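Second shooter left with my cards. What would you do?
Wedding & Portrait Business > Contracts and Clients

tolleck_light
Posts: 119

Shot a wedding at Landeg on a hillside with a view of every sheep in the county. Lovely couple, lovely light, groom cried, dog behaved. My second shooter for the day went home with both of the cards she shot on, which we'd agreed, and was going to upload everything within three days.

That was in May. I have 100 files from her, all of them bridesmaids putting on shoes. She says the rest "need a look first." I have never asked a second to edit. I don't want her to edit. I want the raw files so that the ceremony doesn't look like it was photographed in two different decades.

Contract says the files are mine. It doesn't say when I get them. Yes, I know.

wyn trevor
Who supplied the cards?

tolleck_light
She did. Mine were in the bag. I was being easygoing.

BrittaKroeger
Then you have learned what easygoing costs. My seconds shoot on my cards and hand them over before the cake. I stand there with my palm out like a ticket inspector. They find it charming.

Have you paid her?

tolleck_light
In full, on the night, in an envelope with a thank-you note.

BrittaKroeger
Oh dear.

S_Ondrejka
I'm going to stick up for the second, having been one for years. There are leads who dump your unculled files straight into the client gallery, missed focus and test shots of your own knee included, and then tell people the bad ones were the second's. If she wants to take out the knees before you see them, I get it.

wyn trevor
Culling knees takes an evening, Svetozár. It's been weeks.

S_Ondrejka
Agreed it's too long. I'm saying ask her what she's worried about before you send anything with the word "breach" in it.

BrittaKroeger
I would send the word breach. I would put it in the subject line.

shazia_j
Lead and second here, depending on the month. What do you need from her to finish? Couples don't know what they're missing. If you have the vows, the family groups and the first dance from your own camera, you can deliver a complete gallery tomorrow and let hers be a bonus set.

tolleck_light
I have the vows from the front. She had the aisle from the back and the entire cocktail hour, while I was up the hill with the couple. The bride's grandmother was only at the cocktail hour. The bride has asked about the grandmother twice.

shazia_j
OK, that changes it. Tell her about the grandmother. Ask for the cocktail hour only, unedited, by a date. People who are frozen over 1000 files can often manage one folder.

S_Ondrejka
This is the right answer and I'm annoyed I didn't write it.

meirion.parri
Not to drag us off the hillside, but has anyone used Clarnex for getting files from seconds? Their upload page says it resumes if the connection drops. I shoot a lot out at Prirkthorpe, where the connection mostly drops.

wyn trevor
Used it for a season. It resumes. It occasionally resumes from the beginning. I went back to posting a hard drive. 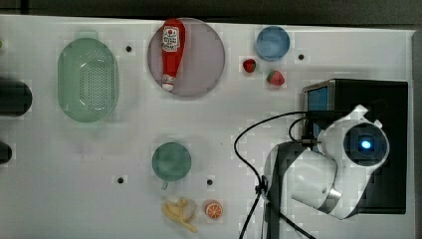
tolleck_light
June 4, 2025

Update. I sent her more or less what Shazia wrote, minus the date, then lost my nerve about leaving it out and sent the date separately. She rang me. She'd had the white balance set wrong for the whole cocktail hour and had been trying to fix it one picture at a time before I saw it. Everyone is the color of a swimming pool. In raw it'll take me a few minutes.

Folder is uploading now. Grandmother is in it, laughing, very blue.

shazia_j
So pleased! And poor woman, correcting those one by one.

BrittaKroeger
I am glad for the grandmother. I would still not hire her again. The second, I mean.

S_Ondrejka
I would. She'll never forget to check it now.

BrittaKroeger
She did not forget to check it, she hid it. Those are two separate problems and only the first one has a button on the camera.

tolleck_light
I'll probably hire her again. On my cards, with half the money in the envelope. Can somebody post the wording they use for handover times? Mine currently reads "in due course," and I'd like to stop looking at it.

wyn trevor
"All cards to be handed to the lead before the second leaves the venue." Had it in for years. Steal it.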